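Marble, Bamboo and Other Surfaces We Love
A gallery by Iqra Sethi

I have been collecting surfaces for as long as I can remember (my first was a square of kitchen vinyl I begged off a neighbor), and this page is where the best of them finally get to hang out together! Everything in the gallery is a pattern somebody lives or works with: tabletops, walls, shelf liners, one very loud tray. There's no ranking. I put them up in the order I got excited about them, and I got excited a lot.

Most of the names are the ones we use around the Tornthorpe studio, so don't go looking for them in a store catalog. If a pattern has no name yet, I've left it alone until one sticks.

Ruvia, the hallway paper
Soft green dots on cream, very close together. From the front door it looks like plain paint, and then you take two steps and the whole wall starts to fizz. I papered 11 feet of it myself and only cried once.

Bugti, the tray
Orange, black and a stripe of mustard. It came home with me from a yard sale in August and has carried every cup of tea since. The corners are worn down to bare metal and I love them that way.
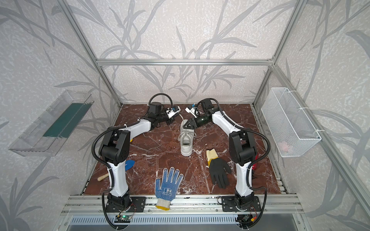
Veined browns are my weakness, and I could fill this entire page with them. A good red-brown warms up whatever you set on it, and the veins give your eye somewhere to wander — like reading a map of rivers with no towns. People worry about putting a second pattern nearby, but I say go for it as long as one of the two stays quiet. Pale gray bamboo on the walls does that job beautifully here, all stalks and long leaves in a darker gray, and the marble look of the work surface gets to be the rich one. And how good is a white sneaker against that brown? Plain white pops on a dark surface like this, laces and all.

Orneo, the shelf liner
Tiny blue pears on white. There were 6 rolls at the back of the shop and I took the lot. It's in the pantry, the linen closet and the drawer with the batteries in it. I still smile when I reach for a can of beans.

The sample wall
Number 1084 in my sample book is the one visitors always touch first, a bumpy gray that feels like orange peel. Next to it is a flat sage I keep trying to find a home for. Maybe the bathroom ceiling?

The button tin lid
Painted roses, scratched to pieces, with a gold rim. I don't know how old it is and I've stopped guessing. It lives on the windowsill and catches the light at breakfast time — go look at your own tins, there are treasures in there!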